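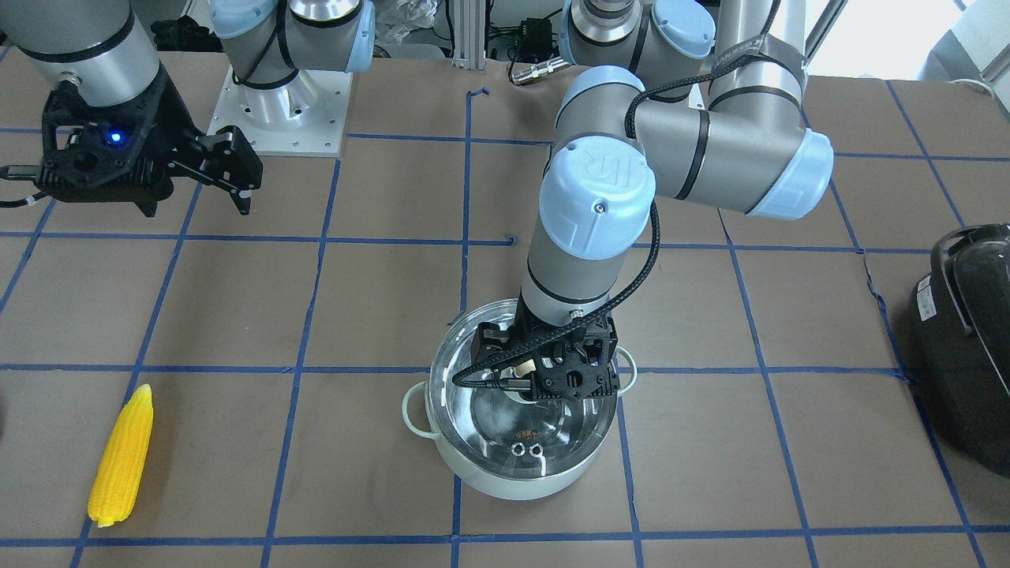
A pot on the worktable, brown paper and blue tape beneath.

The Dirkden community kitchen has now completed its second season of shared soup lunches, and I wish to record several matters for those who will organise the third. Attendance grew steadily from March onward. We served roughly 1000 bowls over the season, most of them vegetable and barley, and the hall at Mulmont proved adequate on all but the wettest afternoons.

Supply was the principal difficulty. Leeks were dear throughout, and the Canpolat greengrocery was able to fill our standing order only in part. Mitiku Berhe arranged a second source at short notice, for which the kitchen remains grateful.
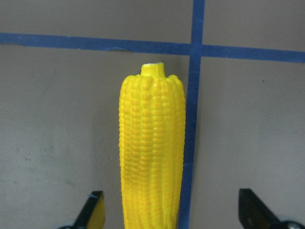

Sweetcorn presents a separate question. It arrives late, it is bulky to store, and opinion on the roster is divided as to whether it should be cut from the cob before cooking. My own preference is to stand the cob on end, upright like the yellow toy one, and slice downward along the rows of kernels. The stripped cobs may then be simmered for stock – a practice I would commend to the Kotmont kitchen as well. Rosters for the coming season will be posted in the hall foyer.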